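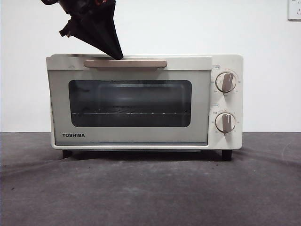
July 17, 2020

Slept badly and woke up hungry. The bakery in Pridwood is still closed in the mornings, so I have decided to learn how to warm bread at home like a normal person. In June I burned the bottom of every roll and blamed the flour.

Today I read the instructions for the toaster oven from the first page to the last, with the dictionary next to me. There was a word I had never seen before, "crumb", and now I have written it on a paper for the refrigerator. I must also remember that the upper knob and the lower knob are two different things. I say this to myself out loud, which probably sounds strange through the wall.

My plan is simple: open the door all the way, pull the rack out a little, put the bread on it, and keep the fingers away from the metal. Eight minutes, and then look through the glass.
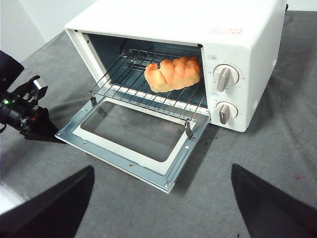
Hanneke Aerts wrote back in the afternoon that eight minutes is far too long for a small loaf, and that I should start with two and stay in the kitchen. She also thinks I should sprinkle some water on the crust first. At home they always did this with old bread.

I will try her way tomorrow — but I will not tell her if it is better.

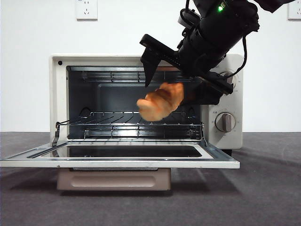 The crumb tray I want to wash every week. My mother would say every day, but she had more patience than me. I also need to buy butter, and to answer Braulio Beltrán about the chairs. He has waited long enough.

Now it is late and I am hungry again.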